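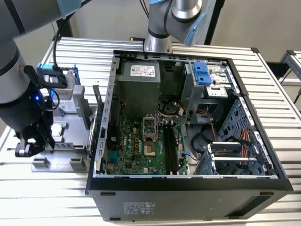

Tower on the slotted bench, side panel off, CPU socket open.

Friday, after lunch. Notes on the kids' room wall for Dardo Salinas, and for me when I forget all of this by February.

I finally got the pegboard wall up in the mock room, and I'm so pleased with it! Garrido wanted the whole long side covered, but there's a radiator pipe down low (of course there is), so I stopped the panels above it and filled the gap with a plain painted strip. It took 9 panels in the end. The first two went up crooked, my own fault for trusting the baseboard, so I took them down and started again from a level line.

Paint is the Salton eggshell in the soft green. Two coats were nearly enough, but the holes drink it up, and I went over the edges a third time with a little foam brush.

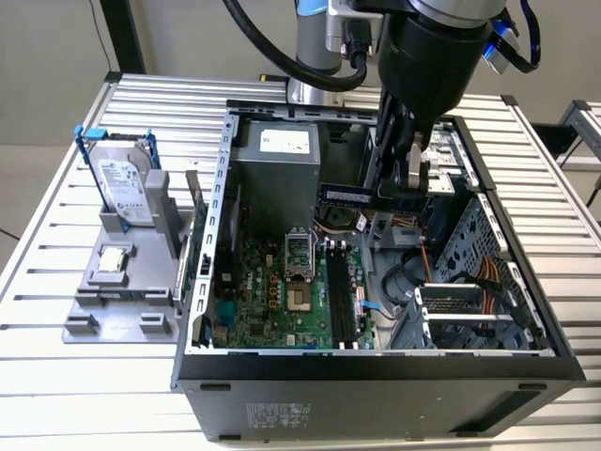
Memory module over the board, held in the gripper.

Shelf pegs next. The Plusau ones fit snugly and the Plarkent ones wobble, which is a shame because they're much prettier. Dardo Carrasco thinks a wrap of tape would fix it and he may well be right, he usually is about tape. Lowest shelf sits at 63 cm for now, so a small person can reach the book bins without climbing.

Still to do: sand the strip, touch up by the door, order more pegs (the short kind!).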